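Ticket 127: Parcel contents incomplete and outer carton damaged
Service: Wekley household returns and packing desk, Flollside
Opened: 16 Jul 2025
Status: Awaiting carrier reply

Summary of the fault
The customer reports that a mixed consignment sent from the Thambiah store arrived with one corner of a carton broken open. The packing list supplied by the store does not match the contents. The customer has asked for a replacement carton and a corrected list before the goods are sent on to Naltside.

Step 1. Loose parts
All parts found outside a carton were to be set out on a covered surface and checked against the list. The clear plastic ring is not listed under any name. The store has been asked whether it is a spacer or belongs to another order. Until an answer is received, it must be kept with the consignment and must not be thrown away.

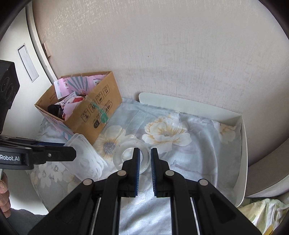
Pranab Dewan

The brown carton with the upward-arrow and umbrella marks is to be kept upright, as the printing requires. The tray or lid beside it should be kept until the dispute is closed. The customer was advised to remove the cloth from it before measuring. The inside length was later given as 200 mm, which agrees with the store's record.

Step 2. Damaged carton
The second carton, with the pink and teal printing, has a crushed and torn corner. The corrugated layers are frayed, and the clear tape no longer holds the panel to the corner properly. Further taping is not recommended. The contents, including the light pink plush item, should be moved to a new carton with at least 20 mm of padding on each side.

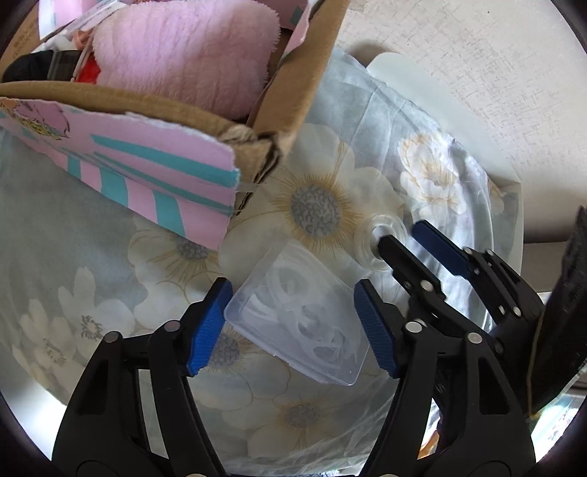 Fig. 2. Torn corner of the printed carton, contents still inside.

Step 3. Contents check
The plush item is accepted as listed. The glossy black item and the dark see-through plastic piece beside it have been entered as "unidentified" pending the store's reply. The long white strip bears very small print which could not be read from the photograph. The customer is asked to copy out the wording and add it to this ticket.

Action outstanding
Carrier: confirm whether the damage falls within the 60-day claim period.
Store: issue a corrected packing list.
Customer: retain both cartons and all inner packing.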